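## 4. Board task set-up (Drirkex two-arm cell)

Do section 3 first. If the arms haven't been homed today, stop and go back.

You'll need: the small whiteboard, both stand clips, dry-erase marker, soft cloth. Wet wipes no, they leave streaks and the wrist cameras hate streaks.

1. Power on at the base. Left arm first, then right. Wait for the cell to show READY on the laptop.
2. Lay the cloth cover over the tabletop. Smooth it out from the back wall to the front rail. Patterned is fine, Trilura tests on patterned ones.
3. Keep the cover off the vent slots under the front rail. Blocked vents = overheated supply = error 411.
4. Check the wrist cables on both arms. They should loop freely and not snag when the gripper turns. Missing cable tie on an upper link? Replace it now, not later.
5. Write your text on the board. Big letters, short lines. Cap the marker and take it out of the cell.
6. Board goes down flat between the arms, any angle. Hands out, door shut, then press START.

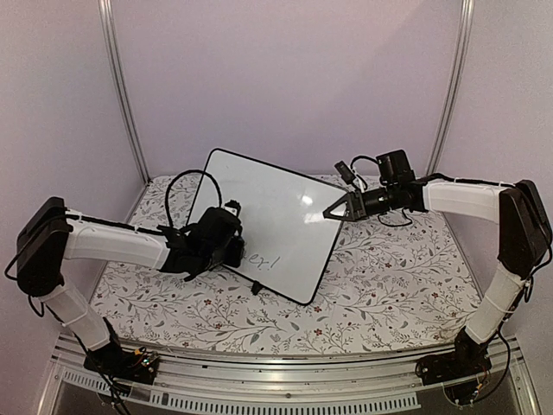 7. Let both arms come in to the board before you touch speed. Default is 300. Leave it there for the first run, you can go up once you've got a clean pass.
8. If one gripper stops short, hit PAUSE, not the red button. PAUSE holds position. The red button drops torque and the arm will sag onto whatever is under it.
9. Nudge with the jog keys, small steps, then RESUME.

**CAUTION:** Never reach in during PAUSE. Motors are still live. Open the door only after STOP and a full park.

**Note:** glare. A glossy board throws a bright spot back at the camera and the text reader will drop letters under it. Turn the cell lamp down one notch, or tilt the board a bit. Don't bother recalibrating for this, it wont help.

### Upright position

For reading and wiping tasks the board stands toward the back, in the clips.

1. Clips on the lower edge, one each side of center. Push until they seat.
2. Stand it facing the front rail. A slight lean to one side is OK, the reader corrects for it.
3. Clear everything between the board and the arm bases.
4. Load profile 139 (UPRIGHT). The flat profile will drive the grippers too low, so check the number twice.
5. START, and keep a finger near PAUSE untill both arms have settled.

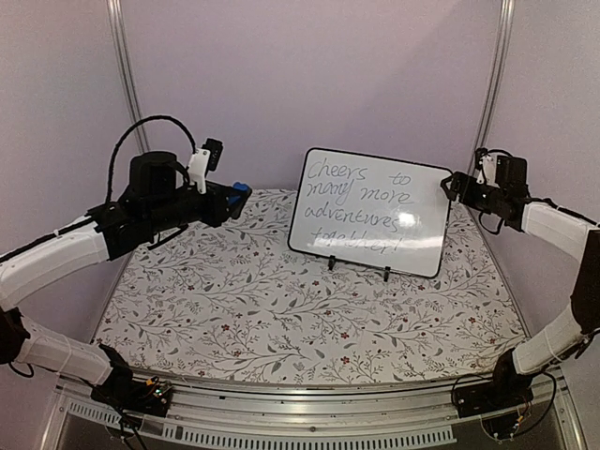
Mereana Ashby: Profile 139 worked for us straight out of the box at Allivcombe, but only after the 4 update. On the older firmware it loads with no warning and runs the flat path anyway. Please put that in the manual.

Noted, and it's in now: check the firmware before using UPRIGHT. Settings > About > must say 4 or higher. If it doesn't, update over cable. Wi-Fi update drops out halfway too often.

### Shutting down

- STOP, wait for park, door open.
- Board out, wipe with dry cloth. Old marker ghosts are harmless unless the reader starts picking them up.
- Power off right arm, then left.
- Log the run, even the bad ones. Support will ask for the log before anything else.

Spare clips and cable ties: order through Solanki, same part list as section 2.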